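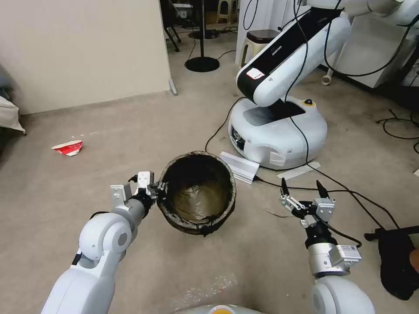
Akell 양팔 이동 로봇 도입 안내

사무실과 공용 공간의 정리 작업용으로 Akell을 검토하는 고객을 위한 제품 페이지입니다. 본체 사양보다 예산과 설치 준비에 관한 문의가 많아 해당 내용을 먼저 적었습니다.

기본 구성
양팔 본체 1대
평행 그리퍼 2개(좌우 각 1개)
헤드 카메라
충전 스테이션
예비 핑거 패드 1세트
운용 소프트웨어 Bresau 1년 사용권

주요 사양
본체 중량: 166kg
최대 작업 높이: 178cm
충전 시간: 40분
보관 및 충전 구역: 최소 224cm × 178cm

예산 편성 시 확인할 항목
견적서는 본체, 설치, 연간 유지보수의 세 항목으로 나뉩니다. 본체와 설치비는 자산 취득 예산으로, 유지보수와 Bresau 갱신료는 운영비로 잡는 고객이 많습니다. 핑거 패드는 소모품이며 유지보수 계약에 포함되지 않습니다. 쓰레기통이나 바구니의 테두리를 잡는 작업이 많으면 패드 교체 주기가 짧아지므로 추가 세트를 함께 주문하십시오.

운송비는 기본 견적에 들어 있지 않습니다. 엘리베이터가 없는 건물은 별도 견적이 필요합니다.

설치 장소
카펫 바닥에서도 사용할 수 있습니다. 다만 파일이 긴 카펫은 현장 확인 후 가능 여부를 알려 드립니다. 바닥을 지나는 케이블은 주행 경로 밖으로 옮기거나 덮개로 고정해야 합니다. 케이블 덮개는 Ebihara 제품을 옵션으로 공급하며, 이미 쓰고 있는 덮개가 있으면 높이만 알려 주십시오.

비닐봉투를 씌운 통을 다룰 경우 통의 지름, 테두리 두께, 봉투를 접어 넘기는 폭을 신청서에 적어 주십시오. 그리퍼 핑거는 표준형과 장형 중에서 선택하며 가격은 같습니다.

납기
10월 출하분까지 접수 중입니다. 장형 핑거를 선택하면 본체와 따로 출하될 수 있습니다. 설치 당일에는 담당자 한 분이 오전 9시부터 현장에 계셔야 합니다.

임대
구매 전 임대도 가능합니다. 임대 후 구매로 전환하면 납부한 임대료의 40%를 본체 가격에서 차감합니다. 설치비는 차감 대상이 아닙니다.

문의
견적 및 임대: Fliltunby 영업팀 Mwende Mwaipopo
설치 환경 검토: Fliltunby 기술지원팀 Erasto Nyamweya
설치 예정 장소의 평면도를 첨부하시면 검토가 빨라집니다.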